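Visit report: Helier garment care workshop, Isville

Filed under: Visits, Textiles, August

The Helier site is on the Josgate side of Isville, in a two-story block behind the bus depot. Entry is through the side door; the front door is for deliveries. The open afternoon ran from 1 p.m. to 5 p.m., with visitors taken through in small groups. Mine was the second group. What follows is from notes made on the day, in the order of the route.

Reception and intake

Incoming garments arrive in cotton sacks and are logged by fiber content as printed on the care label. Where the label is missing or unreadable the item goes to a separate rail and is treated as wool until tested. The burn test is done at a small bench with an extractor, using threads pulled from a seam allowance. Our group was shown cotton, polyester and a blend. The blend was the least convincing of the demonstrations, as the sample was too small to separate the two behaviors clearly.

Intake capacity was given as 1,000 items a month, mostly T-shirts, jeans and bed linen. Outerwear is refused. So is anything with a bonded lining, after a run of delamination problems that the guide did not want to go into.

Water and detergent

The supply in Isville is hard, and a softener is fitted upstream of the machines. Dosing is by weight. The dosing chart on display, supplied by Güler, lists amounts by load and soil level, and the site works one step below the chart for lightly worn cotton. The reason stated was residue: over-dosed cotton jersey dries stiff, takes longer to smooth, and holds a crease where it was folded wet. Two towels were passed around for comparison. The over-dosed one was noticeably harsher along the hem and no different to the hand elsewhere.

Wash temperatures are conservative. Dark denim goes in cold and inside out. White cotton sheets go in warm. Spin speed is reduced for jersey, which costs drying time but leaves fewer set creases.

Folding room

The folding room is on the ground floor, with a grey floor and a covered table for handling. The cover is a plain sheet with no padding beneath it. I asked about this, as padding is usual on pressing tables, and was told that nothing is pressed here and a soft base makes it harder to get a straight fold on light jersey. The sheet is changed at the start of each shift.

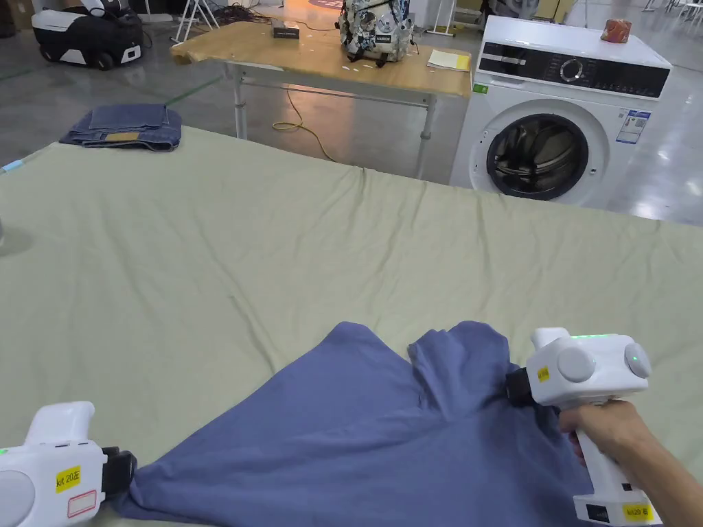

A blue-violet garment on the covered table, with a folded pair of jeans at the far corner.

The method taught for T-shirts is a conventional one. The garment is laid face down, shoulders away from the folder, and the side seams are brought square before any fold is made. Most of the time goes into this first stage. Cotton jersey relaxes unevenly, and a shirt picked up from a heap will usually have one layer twisted against the other. Lifting by two points and lowering again lets the layers separate; pulling flat from one corner only moves the ridge across to the other side. After that there are 3 folds: left side in, right side in, hem to collar.

Jeans are folded leg to leg, with the crotch point tucked in, then in half and in half again. They are stacked waistband out so the patch can be read without disturbing the pile. Stack height is limited to 5 pairs, above which the lower ones start to slide.

A rumpled cover is tolerated during sorting but is supposed to be pulled taut before final folding. In my view this would be better solved with clips or an elasticated edge. The cover moves with the garment when the garment is dragged, and the folder then has to straighten two fabrics.

Lighting in the room is adequate for shape but poor for color matching. Navy and black socks are paired upstairs by the window.

Packing and dispatch

Folded items go into paper bags, one order per bag, heavy items at the bottom. The bags are closed with a single fold and a paper label. Plastic was dropped last year on cost grounds. An order waiting more than a day is moved to open shelving so that any remaining moisture can escape. The shelves are slatted, and each bay is rated at 80 kg according to the plate, well above anything a load of shirts would reach.

Return sacks are washed with the towels.

Practical notes

The stairs to the upper floor are steep and there is no lift. Photography was allowed in the folding room but not at intake, where customer labels are on show. Tea was available after the tour. Parking behind the depot fills early in the afternoon, and the bus from Josgate stops closer to the side door in any case.

Questions were taken at the end. Mine on shrinkage allowance for unlabeled cotton was noted down and a written answer promised. I will add it under this report when it arrives.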